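Des écouteurs à conduction osseuse pour courir tout l'hiver : trois semaines avec les Laltero

On reçoit beaucoup de questions sur l'audio en ce moment, et une revient plus que les autres : qu'est-ce qu'on peut porter pour courir en ville sans se couper de la circulation ? J'avais promis de m'y mettre, c'est chose faite. J'ai couru, pédalé et même fait mes courses avec la deuxième génération des Laltero, et je suis franchement conquise, à deux ou trois détails près que je garde pour la fin.

Pour celles et ceux qui nous ont rejoints récemment (vous étiez 3 285 à recevoir la lettre de décembre, bienvenue !), un mot sur le principe. Un écouteur classique envoie le son dans le conduit de l'oreille. Un modèle à conduction osseuse se pose sur la pommette, juste devant, et fait vibrer l'os jusqu'à l'oreille interne. Le conduit reste libre. On entend donc sa musique et, par-dessus, le vélo qui arrive derrière, la sonnette du tram, le voisin qui dit bonjour. La première fois, ça surprend un peu, on a l'impression que le podcast se déroule à l'intérieur de la tête. Au bout de deux sorties je n'y pensais plus.

Commençons par le confort, parce que c'est là que l'ancienne version m'avait perdue. L'arceau passait trop bas sur la nuque et cognait contre le col de la veste à chaque foulée. Il est maintenant plus court et plus souple, et il existe en deux tailles. Prenez la petite si vous hésitez ! Avec un bonnet par-dessus, rien ne bouge. Avec des lunettes, il faut chausser les écouteurs d'abord et les branches ensuite, sinon on se pince le haut de l'oreille. L'ensemble pèse 24 grammes sur ma balance de cuisine, et on l'oublie vraiment.

Le son, maintenant. Les voix sont superbes. Livres audio, émissions de radio, appels : tout passe avec une netteté que je n'attendais pas. Pour la musique, c'est plus nuancé. Les basses restent timides, comme toujours avec cette technologie, et au-delà des trois quarts du volume les vibrations chatouillent la joue. Ma fille trouve ça hilarant, moi un peu moins. Mais sur de la pop, du folk ou du piano, à volume raisonnable, j'ai pris un vrai plaisir, et j'ai même réécouté en entier des albums que je ne mettais plus qu'en fond sonore.

Petite astuce pour le train ou l'avion : glissez de simples bouchons en mousse dans vos oreilles. Le bruit ambiant disparaît et les graves reviennent d'un coup, c'est assez spectaculaire. Évidemment, on ne fait pas ça au bord d'une route. 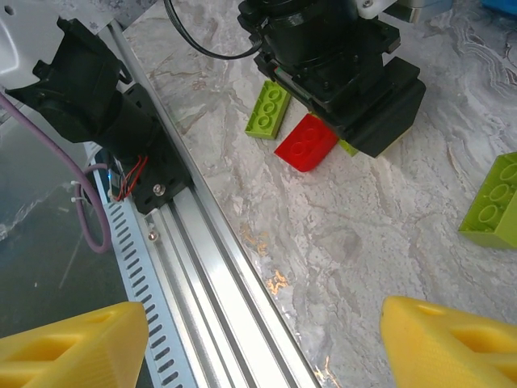 Côté autonomie, j'ai tenu un carnet, comme d'habitude. À volume moyen, en Bluetooth, avec un ou deux appels par jour, j'ai dû recharger tous les quatre jours pour une heure et demie d'écoute quotidienne. Le froid grignote un peu la batterie : les matins de gel, je perdais plus vite le dernier tiers de la jauge. La recharge se fait en USB-C – enfin ! – et un quart d'heure de prise suffit largement pour une sortie longue. L'ancien modèle avait son petit câble magnétique propriétaire, que j'ai perdu deux fois. Je ne le regretterai pas.

Les commandes sont restées physiques, et j'applaudis. Un gros bouton à gauche pour la lecture et les appels, deux plus petits sous l'oreille droite pour le volume. On les trouve avec des gants, sous la pluie, en pleine côte. Les surfaces tactiles, j'ai donné : une goutte d'eau et la chanson change toute seule. Seul regret, l'appui double et l'appui triple sont assez proches, et je suis revenue au début d'un chapitre plus souvent que je ne le voulais.

J'ai aussi essayé l'application, qui s'appelle Sovomance. Elle est gratuite et elle marche sans création de compte, ce qui devient assez rare pour être salué. On y choisit entre trois égaliseurs, on y met à jour le micrologiciel et on y règle la langue des annonces vocales. La mise à jour a pris une vingtaine de minutes chez moi, gardez le téléphone à côté et n'y touchez pas. Le réglage « extérieur » pousse les médiums et aide bien dès qu'il y a du vent. Il manque un égaliseur à curseurs pour ceux qui aiment bricoler, j'ai envoyé la suggestion et j'ai reçu une réponse polie, sans date.

La double connexion mérite un paragraphe à elle seule. Les écouteurs restent liés à la fois à la montre et au téléphone, et passent de l'un à l'autre sans qu'on s'en mêle. J'ai couru avec la musique stockée dans ma Jirnow, téléphone dans la poche arrière, et quand quelqu'un appelait la musique s'arrêtait et la voix arrivait. En 172 kilomètres de course, je n'ai eu que deux décrochages, tous les deux au même carrefour, devant la gare. Je soupçonne le carrefour.

Hanan Boutros, qui tient la rubrique vélo de cette lettre, les a empruntés pour ses trajets quotidiens. Elle confirme pour le confort sous le casque, à condition de régler les sangles un cran plus large. Elle est plus sévère sur le vent : au-delà de 25 km/h, elle perd la fin des phrases et doit monter le son. En revanche ses correspondants l'entendaient très bien, même en roulant, grâce aux deux micros. Et elle me les a rendus avec une semaine de retard, j'en tire mes conclusions.

Un mot de réglementation au passage, puisque vous êtes plusieurs à me poser la question. En France, le code de la route interdit de porter à l'oreille un appareil susceptible d'émettre du son quand on conduit, vélo compris. Le fait que le conduit reste dégagé ne garantit donc rien en cas de contrôle. Hanan a fait ses essais sur une voie privée et sur la piste du vélodrome, et pour ma part je réserve les miens à la course à pied.

Face à la concurrence ? J'avais sous la main les Chávez, que beaucoup d'entre vous possèdent déjà. Elles sonnent un peu plus rond et leur étui est bien plus joli. Mais elles serrent davantage, et au bout d'une heure je sentais deux points de pression sur les tempes. Si vous les avez et qu'elles vous vont, gardez-les, l'écart ne justifie pas un rachat. Si vous débutez, essayez les deux en magasin avant de choisir, la forme du crâne compte plus que la fiche technique.

Les détails qui fâchent, comme promis. La pochette de transport est en tissu mou et ne protège pas grand-chose. La voix qui annonce le niveau de batterie est trop forte, même au réglage le plus bas, et à six heures du matin c'est rude. Et la natation est exclue : les Laltero supportent la transpiration et l'averse, pas l'immersion. Après chaque sortie, un coup de chiffon à l'eau claire et c'est tout.

Notre petit sondage sur vos habitudes d'écoute, pour finir, a reçu 1 611 réponses, un record pour la lettre ! Presque la moitié d'entre vous court ou marche avec un seul écouteur dans l'oreille pour garder l'autre libre. Je dépouille encore les commentaires (certains sont très longs, et je les lis tous), et les résultats complets seront dans le prochain numéro, avec un comparatif des brassards pour téléphone. Si vous avez un modèle à me recommander, ou à me déconseiller, il suffit de répondre à ce message.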